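Tudska Twin washer, nine months in

We bought the Tudska Twin in June, after the old top-loader started leaking into the hallway. It has two drums in one cabinet, a big one on top for regular loads and a small one near the floor for baby clothes, delicates or a few pairs of socks. Both can run at the same time.

The upper drum is the reason to buy it. A full load of towels comes out well spun, and the quick cycle is fine for work shirts. The lower drum is slower than I expected and you have to crouch to load it. I use it for my daughter's things and for wool.
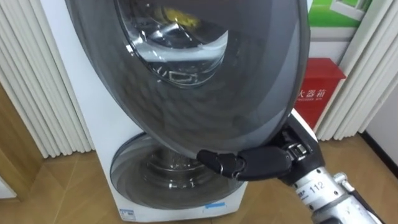 Noise is acceptable up to 900 rpm. Past that you'll hear it in the next room, and with both drums spinning we can't follow the TV. Leveling the feet helped some. The manual covers this on page 7, in very small print.

I paid $100 extra for delivery and hookup through Letasau. The installer, Fahad, was on time and took the old machine away. Detergent drawer is flimsy. Four stars.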